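Laundry questions, all in one place. Kwame gets the same ones over and over so we're putting answers here. Covers the shared laundry room at Killow and what happens with your stuff before and after. Last touched in February, Efren Bañez did the stain part.

## Using the room

**When is it open?**
6 am to 10 pm. Last load in by 8:30 please, the dryers need the time.

**How do I pay?**
Card from the front desk. Top it up at the box by the door. Coins don't work anymore, the slot is taped over.

**Which machine do I want?**
Small ones on the left for a normal basket. Big Iordache at the end for comforters, rugs, anything that soaks up a lot of water. Don't run the big one for three shirts.

**How long is a wash?**
37 minutes on Normal. Quick is shorter but it's for lightly worn things only, not gym clothes.

**What water temp?**
Cold for most of it. Warm for sheets and towels. Hot if someone's been sick. The hot setting goes up to 104 F on the small machines and higher on the big one, so don't put wool in there and then come see me.

**My stuff was moved. Who did that?**
Probably the next person. House rule is 15 minutes after the cycle ends, then anybody can lift it out and put it on top. On top, not on the floor.

## Sorting

**Do I really have to seperate reds?**
New ones, yes. First three or four washes on their own or with other darks. After that cold water and you'll mostly be fine.

**What about red with white on it?**
The annoying one. Wash cold, take it out as soon as it stops, don't let it sit in a wet heap. The dye moves when it sits. A color catcher sheet helps some.

**Printed shirts and jerseys?**
Inside out. Low heat or hang it. Never iron straight on the print.

**Fuzzy stuff, fleece, soft blankets?**
Own load if you can, away from towels. Towels shed and fleece grabs every bit of it. No fabric softener, it flattens the fuzz. Low dryer or line.

**Where does it say how to wash it?**
Care label. Side seam or back of the neck usually, sometimes way down near the hem. Look before it goes in.
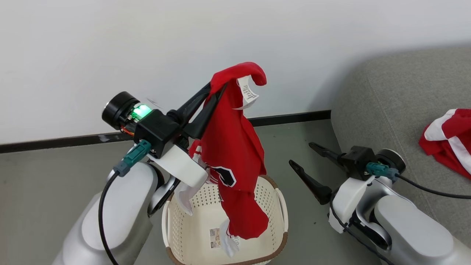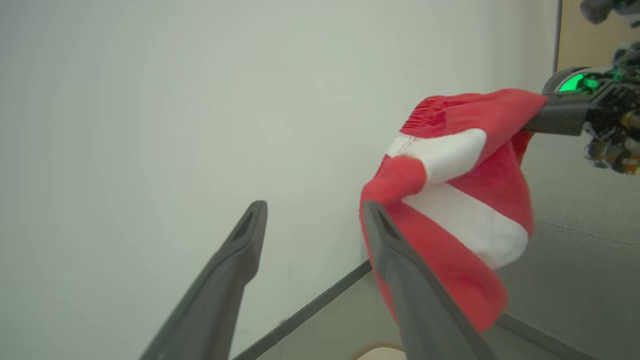 **How full should I load the washer?**
Three quarters of the drum, loosely dropped in. If you have to push to get the door shut, take something out. Overfilled loads come out with soap still in them and then you're paying twice.

**What do the symbols mean?**
Short version:

- Tub with a number: max wash temp, usually in C
- Tub with a hand: hand wash
- Triangle: bleach ok. Crossed out, no bleach
- Square with a circle: tumble dry. One dot low, two dots medium
- Iron: you know this one
- Plain circle: dry clean

Chart's taped inside the cupboard door if you forget.

## Soap and stains

**Which detergent?**
We stock Varance powder at the desk. Bring your own if you like. Liquid goes in the drawer, not on the clothes. Two tablespoons is plenty for a small machine, people use way too much.

**Is there something for stains?**
Drosimum spray, on the shelf over the sink. Efren's method: blot first, spray, leave ten minutes, wash cold. Test it on an inside seam if the color's bright. Don't put it through the dryer till the stain is gone, heat sets it and then it's there for good.

**Grass?**
Same but longer, half an hour.

**Somebody else's dye got on my white shirt.**
Don't dry it. Rewash right away, cold, with oxygen bleach if the label allows. Sometimes takes two rounds. Old ones we can't do much about.

## Baskets, folding, lost things

**Can I leave my basket there?**
While your load's running, sure. Overnight no. Put your room number on it, they all look alike. Marker wipes off plastic after a while so use tape.

**Basket smells.**
Wet towels sitting in it. Rinse with warm water and a little vinegar, dry upside down. The ones with holes in the sides dry faster and the clothes get some air too.

**How do I fold something with an elastic waist or cuffs?**
Lay it flat, smooth the elastic with your hand, fold the sides in first. Don't pull it tight, it springs back and the whole fold goes. Thick fleecy things are better rolled.

**Missing a sock.**
Check the rubber seal on the washer, run a finger all the way around. Then the lost bin under the table. Bin gets emptied at the end of every month.

**Machine ate my money or won't drain, now what?**
Don't force the door. Write the machine number on the pad, text Kwame Sulemana, number's on the wall. Refunds go back on the card in a day or two. Be nice, the last pump cost us $1,935 and it was hair ties.

**Can I dye clothes in there?**
No. Not even the big one, not even if you run it empty after.

Anything missing from here, leave a note on teh pad and we'll add it.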